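로봇 매니퓰레이션 실습 4주차 강의 노트: 투명 물체의 파지

최종 수정: 2022년 7월 2일 토요일

이번 주 과제는 유리 뚜껑의 손잡이를 두 손가락 그리퍼로 잡아 들어 올린 뒤 지정 위치에 내려놓는 것이다. 3주차에 쓴 불투명 블록과 달리 유리는 깊이 값이 비거나 뒤쪽 바닥면의 값으로 측정되는 일이 잦다.

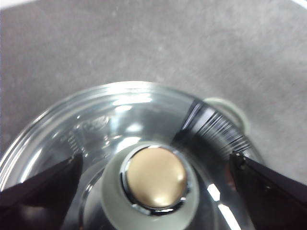
따라서 접근 목표점은 유리면이 아니라 손잡이 윗면에서 구한다. 유리 영역의 깊이 값은 마스크로 제거하고, 남은 점군에서 손잡이 윗면의 평면과 중심을 추정한다. 크롬 링은 정반사 때문에 점이 튀므로 평면 추정에서 제외한다. 무광에 가까운 캡 부분만 써도 중심을 구하기에 충분하다.

1. 좌표계
손목 카메라 좌표계에서 구한 중심점은 핸드-아이 보정 행렬을 거쳐 로봇 베이스 좌표계로 변환한다. 보정 파일은 조별로 다르다. 다른 조의 파일을 복사해 쓰지 말 것. 변환 순서를 거꾸로 곱하는 오류가 매년 나온다.

2. 접근 경로
- 시작 높이: 작업대 위 200 mm
- 하강 방향: 손잡이 윗면의 법선 방향
- 하강 속도: 20 mm/s 이하
- 손가락 끝이 유리면에 닿기 전에 하강을 멈춘다. 여유 거리는 4 mm로 한다.

3. 파지
손잡이는 원통형이므로 손가락의 닫힘 방향은 원칙적으로 자유롭다. 다만 뚜껑 가장자리에 돌출부가 있으면 들어 올린 뒤의 간섭을 고려해 손목 각도를 정한다. 힘 제한은 Plorwood 제어기의 기본값을 그대로 두고, 위치 제어만으로 닫지 않는다. 파지 여부는 닫힘이 끝난 시점의 손가락 간격으로 판정한다. 간격이 0에 가까우면 실패로 기록한다.

4. 반사와 조명
유리 위의 흰 반사광은 카메라가 움직이면 위치가 바뀐다. 단일 프레임의 밝기 임계값으로 손잡이를 분할하면 반사광이 함께 잡힌다. Furtado 검출기를 쓰는 조는 신뢰도가 낮은 프레임을 버리고, 연속된 프레임의 중심값에서 중앙값을 취한다. 움직이는 중에 얻은 프레임은 번짐이 있으므로 중심 추정에 쓰지 않는다.

5. 데이터와 제출
배포한 Lamow 기록은 시도 165회분이다. 성공과 실패가 섞여 있으며 라벨은 별도 파일에 있다. 각 조는 이 기록으로 분할 단계를 먼저 검증한 다음 실기 실습에 들어간다. 제출물은 코드, 실행 로그, 실패 사례 분석이고 Sorham 저장소의 조별 폴더에 올린다. 로그에는 추정 중심, 목표 자세, 최종 손가락 간격이 시도마다 들어 있어야 한다.

5주차에는 같은 물체를 기울어진 상태로 놓고 법선 추정 오차를 다룬다. 평면 맞춤과 RANSAC 부분을 복습해 올 것.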